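Section 4: Running Your First Picks in the Practice View

If you've come this far, the arm at your station is bolted down, the fence sensors are green, and you've signed the sheet. Good. Now we leave the real arm alone for a while and work on the screen. I put this part of the guide together for the packing crew at Genthorpe, and I was on that crew myself for years before the Hodeo cell came in, so I'll tell you how it went for me along with which buttons to push.

The biggest change is where your day goes. I used to spend a shift lifting boxes out of a tote and turning them label side up. Now the arm does most of the lifting and I do the setting up, the checking and the rescuing when it gets stuck (it does get stuck!). My shoulders are happier. My eyes get more tired, so please take the screen breaks on the rota, they're there for you.

Before you start

You need your own login, the Jirkley software open on the station PC, and the key switch on the cell turned to PRACTICE. Don't borrow somebody's login. The pick history is saved under it, and the shift lead uses it to decide who gets floor time on the real cell.

CAUTION: The key switch has to say PRACTICE before you open the software. In LIVE, the jog buttons on the screen move the real arm.

Loading a practice run

1. Log in and choose Practice from the left menu. Give it a minute on older PCs.

2. Open the set called Văn. It's the easiest one and everybody begins there. It has 200 picks in it, and you can stop and come back whenever you like.

3. Set the speed to 10 percent. I know it feels painfully slow. Leave it there for your first shift anyway, you'll want the time to look.

4. Click the gripper view. You're now looking out past the two fingers toward whatever the arm is going after, and this is the view you'll use for nearly everything. It takes some getting used to, with the big gray housing filling up the bottom and hiding the low parts of things. When I'm lining up on a box like the blue one in this run, I look at the gap on each side of it first, then at how it's tilted, and only then at what's standing behind it.

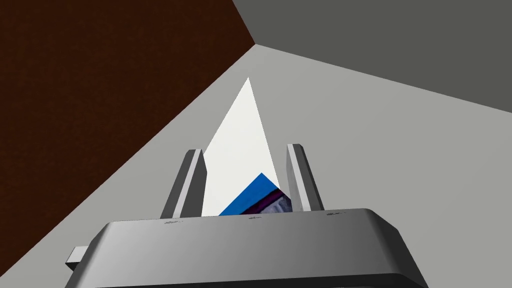 5. Jog left or right until you're happy with the gap on both sides. Small taps work better than holding the button down. If a finger is going to touch something before it should, back off and come in again.

6. Check the tilt. A box lying at an angle can slide when the fingers close on it, so use the wrist buttons to turn the gripper until it matches.

7. Press Close, wait for the tone, then press Lift. Two short beeps mean the software has lost the box. Press Retry and it'll put everything back where it was.

8. Mark the pick as Good, Unsure or Bad. Please use Unsure! I was shy about it in the beginning and marked everything Good, and all I got for my trouble was a very long talk about crushed cartons.

NOTE: Tall or pointed things behind the box are worth a second look from the side view. The gripper view flattens distance, and I still misjudge it on a sleepy morning.

If you get stuck

Code 11 means the software thinks the fingers are blocked. Open them all the way, back out, and press Clear. Code 267 means the PC has lost touch with the cell. Leave the key where it is, call the shift lead, and go get a coffee. Restarting the PC yourself will wipe your unsaved picks, and I speak from experience.

What about my old job?

I get asked this every single time I train somebody, so it may as well go in the guide. Hand packing still runs on the two end lines, mostly for soft bags and odd shapes the arm can't manage. You'll rotate between there and the cell, and you can ask for more of one or the other at your review. The cell work is on a separate pay step once you've been signed off, so make sure your practice hours get logged.

When you've finished the whole Văn set, save it, log out, and take the key back to the shift lead. Section 5 covers your first supervised picks on the real arm.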